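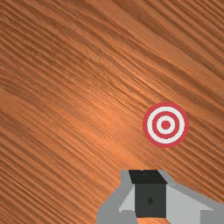

Orange-brown wood grain on a tabletop.

Is "feeding" a wood table with oil a real thing or just a way to sell oil?

Asked by Hanyu Tan in Home and Furniture
Viewed 557 times, 3 answers

My aunt passed her dining table on to me along with a sheet of care instructions from the store, Zurnard. The sheet says wood is "thirsty," that it has to be fed every month with their conditioning oil, and that a table that isn't fed will dry out and crack within a few years. The bottle costs more than I spend on food in two days and it is not a big bottle.

I am having trouble believing this. The tree is dead. It isn't drinking anything. And as far as I can tell the table already has some sort of clear coat on it, so where is the oil supposed to go? When I tried a little of what was left in my aunt's bottle, it sat on top, smelled like oranges for a day, and picked up every fingerprint in the house. I wiped most of it off with a dry dish towel.

On the other hand, everybody in my family swears by it, and my aunt's table does look good for its age. So:

1. Does oil do anything for a table that already has a finish?
2. If not, what should I be doing instead?
3. Is cracking a real risk? We run the heat hard from November on and the air in here gets very dry.

I don't want product recommendations. I have plenty of those. I'd like to know what happens and why.

Edit: someone asked whether the finish is lacquer or poly or something else. I don't know, and the store sheet doesn't say. Tell me how to find out.

Answer by Urho Tuominen
Accepted, 47 votes

You're right to doubt the sheet. I refinished furniture for a living and heard the "thirsty wood" speech from every supply rep who came through the door.

Start with the finish, as everything else depends on it. Put a few drops of water somewhere that doesn't show, like the top of a leg or the underside of the overhang if that's coated too. Leave it five minutes. If it beads up and wipes away without a mark, you have a film finish in decent shape. If the wood goes dark under the drop, the finish is an old worn oil, or it has rubbed through in that spot.

To narrow it down further, dab a hidden place with a cotton swab and denatured alcohol. Shellac goes sticky fast. If nothing happens, try a swab of lacquer thinner, with the window open and gloves on. Lacquer softens. Polyurethane mostly shrugs, though it can wrinkle if you leave the swab there, so don't. Either way, wipe it dry as soon as you have your answer.

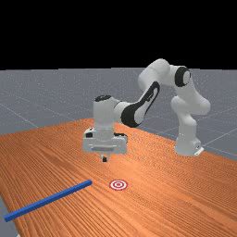 What oil does on a film finish

Close to nothing. It fills in fine scratches for a while, which makes the surface look richer, and then it evaporates or gets wiped off on somebody's sleeve. That's why people think the wood "drank it." Lemon and orange products are usually mineral oil or a solvent with scent added. They won't ruin a sound finish. They will hold dust, and if there's silicone in the bottle, whoever refinishes the table later is going to curse you, as new finish crawls away from it in little craters.

What oil does on an oil finish

Here the sheet has half a point. A true oil finish (tung, linseed, the hard wax blends) does wear and does need a fresh coat now and then. Once a year is plenty for most dining tables. Monthly is absurd unless you're washing it down like a bar top. And it has to be a drying oil, one that cures, which the stuff in the scented bottles generally doesn't.

If you ever do this, spread the rags out flat outdoors until they're stiff before you throw them away. Linseed rags wadded up in a trash can do catch fire. Of all the warnings people pass around about furniture care, that's the one I'd take seriously.

Routine cleaning

Damp cloth, drop of dish soap if it's greasy, dry it after. I've told this to customers who looked at me like I was hiding something.

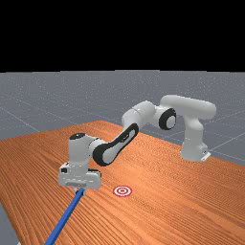

Cracking

Wood moves across the grain when the moisture in the air changes. Oil on top slows that down a tiny bit at best, and polish doesn't slow it at all. Tables crack when the top is fastened so it can't move, or when one end sits beside a radiator all winter. Look underneath. If the top is held by clips in slots or screws in wide holes, it was built to move and will likely be fine. If it's glued or screwed down tight on all sides, I'd worry more. Keep it away from the vents and get some moisture in the air if your nose and hands are dry too. A cheap humidity gauge will tell you more than the bottle will.

If it's veneer, most of this still goes for the surface, but the worry is edges lifting. Oil doesn't help with that.

Comments

Hanyu Tan: Water beaded, alcohol did nothing. I don't own lacquer thinner and I'm not sure I want to. Clips in slots underneath.

Urho Tuominen: Then skip the thinner. The cleaning is the same for either one.

Jingyi Yin: What about paste wax? My mother used it on everything.

Urho Tuominen: Fine, once or twice a year, thin coat, if you like how it feels. It's cosmetic. It also shows heat rings, so use trivets.

Answer by Xinyi Yu
6 votes

I've used Nukora balm on my table for years and never had a crack, so I think it does work. It brings out the grain and it smells nice. You do have to buff it or it gets sticky.

Comments

Simão Carvalho: I've used nothing on mine for longer than that and never had a crack either. What does that prove?

Xinyi Yu: Mine is shinier.

Answer by Simão Carvalho
11 votes

Mostly agree with Urho. I'd only add that you should check what the warranty says before you stop, if there still is one. I bought a Cukau sideboard and the warranty was void unless you used their own cleaner, which I thought was nonsense, but it was in writing. A secondhand table probably isn't covered anyway.

Also be careful with the walnut trick, the mayonnaise trick, and the olive oil and vinegar trick. Olive oil doesn't cure. It goes rancid. I did a desk with it and had a faint salad smell every time I opened the drawer.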